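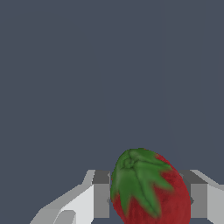
The Strawberry Problem

Kitchen robots have been promised for decades. One small team is finding out how hard it is to pick up a piece of fruit.

By Dineo Le Roux

Riaan Fourie washes and trims strawberries for a living, or at least for part of it. He runs the prep kitchen at Borberg, a catering company that makes fruit platters and desserts for hotels and conference centers. In the busy months his crew starts at five in the morning. By the time the first van leaves, they have gone through crate after crate of berries, melons and grapes, all of it by hand.

When a sales rep called last October to ask if he had thought about automating the job, Fourie asked one question back. Could the machine pick up a strawberry, turn it over, look for a soft spot and set it down again without leaving a mark? The rep said he would check.

"I'm still waiting," Fourie says. "I would buy one tomorrow. My people hate that job. But I can't serve fruit with dents in it."

Fourie's question is a good test of where household and kitchen robots stand. Machines already weld car frames and move pallets through warehouses. Those jobs involve hard objects of known size in known places. A kitchen has very little of that. The pot is on a different burner today, the bag of rice has slumped over, and no two strawberries are the same shape.

Starting on a screen

The people at Zamell, a robotics software company with 11 employees above a bicycle shop, have spent most of the past year on food handling. Much of that work happens in simulation, where a digital arm practices on digital fruit. Nothing gets crushed that anyone has to wipe up, and a bad attempt can be run again a moment later with the berry turned a few degrees.

Nomvula Coetzee leads the grasping work. She came to it from industrial packaging, where she programmed machines that put bottles into boxes.

"A bottle is a gift," she says. "It's stiff, it's smooth, it stands up straight and the next one is identical. I didn't appreciate bottles enough." 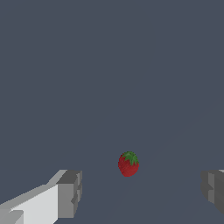
Fingers open, fruit ahead: a simulated strawberry between the two sides of the gripper.

The exercise her team uses most is a very plain one. There is one strawberry and one arm with a two-fingered gripper. The arm has to get its fingers on either side of the berry, close them, and lift. A four-year-old can do this while talking about something else.

Coetzee breaks the job into pieces when she explains it to visitors. The arm needs to work out where the fruit is and which way it is pointing. It needs to choose a place to hold it, and the leaves make that harder, because they cover the shoulders of the berry and hide its real outline. Then it has to close by the right amount. If the fingers stop too early the berry slides out. If they stop too late, in a real kitchen, there is juice on the pads.

In her view the second half of that list gets too little attention. Cameras have become cheap and the software that reads their pictures has improved a great deal. Touch has lagged behind. Many grippers still have little sense of what they are holding beyond how far apart the fingers are.

Getting lined up

Small errors early on turn into large ones later. A person reaching for a berry will correct the hand on the way, brush against the fruit, shift a little and close. Most people would never notice doing it. A simple robot program picks a target and goes there, and if the target is off by the width of a leaf, one finger arrives before the other.

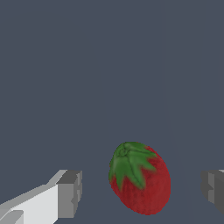 Off center: the berry is nearer to the right finger than the left in this simulated view.

When one finger touches first, it can push the fruit along before the other gets there. With a bottle this often sorts itself out. A strawberry may roll, or tip onto its side, and then the plan the robot made a second ago is no longer any use.

Bart Baert, who builds the simulated objects at Zamell, has a folder of 400 strawberries. Some are long and narrow, some are squat, and a few have the flat double shape that turns up in any supermarket punnet. He changes their weight and how slippery they are. He says the aim is to keep the software from getting too comfortable with any one berry.

He is also frank about the limits of the method. Simulated fruit is soft only to the extent that someone has written down how soft it should be. Real berries bruise in ways that show up hours afterward, and his models don't cover that. The clean background helps too. A real crate is crowded, with berries stacked on top of each other and the stems tangled.

"Picking one up on its own is chapter one," Baert says. "People see the video and think they've seen the whole book."
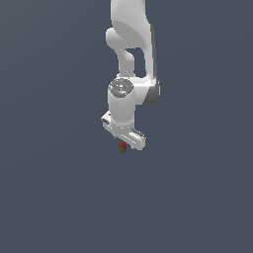 What works today

Some kitchen chores are within reach now, as long as the food cooperates. At Gelter, a company that makes ready meals, Nevzat Bozkurt oversees a line where machines portion rice, dispense sauce and seal trays. He tried an arm for placing whole cherry tomatoes and kept it. He tried the same arm with raspberries and had it taken off the line after 2 weeks.

Bozkurt has a simple rule for deciding what to automate. If he can drop it on the floor and still recognize it, he will let a machine try. Tomatoes pass. So do potatoes, onions, carrots and most bread rolls. Raspberries, ripe figs and poached eggs do not.

Speed is the other sticking point. He timed his best worker on fruit garnish and then timed a demonstration arm at a supplier's showroom. The arm took 9 times as long per piece. It didn't need a lunch break, but it did need someone standing beside it to refill the tray and clear the drops, and that person could have been doing the garnish.

Different hands are one answer. Some suppliers sell soft grippers with rubbery fingers that bend around the food, and others use suction cups. Both have their uses. Soft fingers are forgiving about position but take up room in a packed tray, and suction does badly on anything with leaves or seeds on its surface. Two stiff fingers remain popular because they are cheap, easy to clean and easy to simulate.

And at home?

The home is harder still. A factory can buy fruit in one size, fix the lights in place and fence off the arm. A family kitchen has a dog in it. The robot would also be expected to do more than one thing, and few households are going to give up counter space for a machine that only hulls berries.

Mac an tSaoi, a maker of kitchen appliances, has looked at the question twice and put it aside both times, according to Coetzee, who advised on the second attempt. The trial kitchen had an arm on a rail above the counter. It could load a dishwasher if the plates were handed to it in a rack. It could stir. The testers liked the stirring and wanted to know when it would do the chopping, and the company had no answer it was willing to print on a box.

Coetzee expects to see useful food-handling arms in commercial kitchens well before anything similar goes on sale for homes. She thinks they will begin with sorting and placing, with a person nearby to deal with the odd ones. She won't put a year on it. She has heard too many people put a year on it.

For now her team plans to move from a single berry to a small pile, and to add a finger pad that can report pressure. After that comes real fruit, bought from the market down the street in whatever condition the market has it.

Fourie has offered to send over a crate of his rejects. In return he would like to be invited when they run the test. He plans to bring his own paring knife and a bowl, and to work alongside the arm until one of them is finished.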